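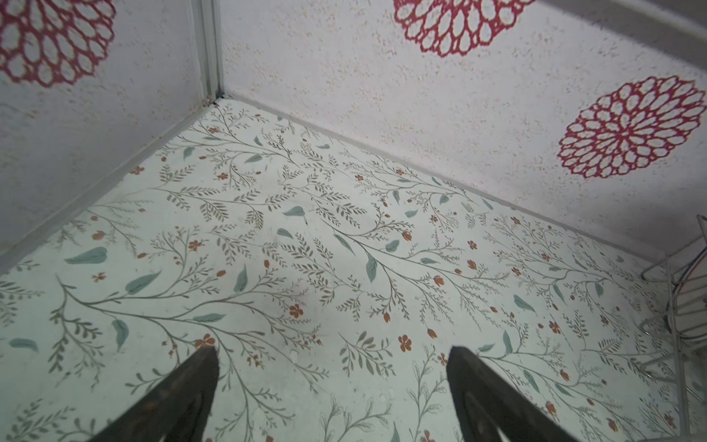 Choosing a floor for the back room

March 16, 2018

I spent most of the winter trying to decide what to put on the floor of our back room. It is a small room, 15 feet on the long side, and it had carpet when we moved in. The carpet was beige once. I pulled it up in one afternoon and found tack strips, old staples and plywood with a lot of paint on it. After that I had no excuse to put the job off, and I put it off anyway.

My first thought was plain gray planks. Every store has them and they go with anything. I brought home four samples and left them by the window for a week. On the second day I stopped looking at them. My wife said that was a good sign in a floor. I took it as a bad one.

So I started looking at patterns. If you have only ever shopped for wood-look flooring, the patterned stuff is a different world. There are checks, fake tile, hexagons, terrazzo and a surprising number of leaves. I liked the leaves more than I expected to. A pale background with thin stems and a few small flowers makes a room feel lighter, and you still have something to look at when you are on the phone.

Muammer Tekin, who I used to work with, put a leafy floor in his hallway in August and told me to think about two things before buying. The first was the repeat. On a sample the size of a book you see one nice branch. Across a whole room you see the same branch over and over, and if the repeat is short it starts to look like wrapping paper. The second was furniture. He has a patterned rug that he can't use anymore. It is rolled up in his garage, and he has offered it to me twice.

I ordered samples from two places. Plumier sent theirs in three days, flat, with a sheet of instructions I could follow. Panance took close to a month and sent the wrong color. I emailed them and they sent the wrong color again. I still have both and use them under plant pots.

Cost was the next question. The quote from Zestosgate, with a guy coming out to install it, was just under 2,000 dollars. That included a new underlayment, taking the doors off and putting them back, and a charge for hauling away carpet I had already hauled away. Doing it myself came to 471 dollars, including a long straightedge, a roller and a box of blades. I went through more blades than I thought I would. A dull one drags and leaves a ragged edge, so change them early.

Most of the work was under the floor. I scraped the paint drips, pulled about 200 staples with pliers, and filled the seams in the plywood with patching compound. Then I sanded, vacuumed, found more staples, and did it again. Anything you leave under a thin sheet will show through it later, usually right where the light comes in. I left one ridge near the closet and I know exactly where it is.

I cut a paper template first. This takes an evening and feels like a waste of time. Do it anyway. The corners in this house are not square, and one of ours is off by enough that a straight cut would have left a gap you could lose a pencil in. I traced the walls, taped the paper down over the sheet in the garage, and cut a little outside the line. The trimming happened in the room, on my knees, with Bai, our cat, sitting on whatever part I needed next.

The whole thing took me 18 days, working evenings and one full Saturday. An installer would have been done by lunch. I don't regret it, but I would not do the kitchen this way.

As for living with a pattern, it hides crumbs well. It also hides screws, earring backs and one piece of a puzzle we had given up on. A light background does show smudges, so I mop more often than I did with the carpet gone and the plywood bare. Warm water and a little dish soap is all I use.

Next is the baseboards. I have the wood already, and it has been leaning in the hall since February.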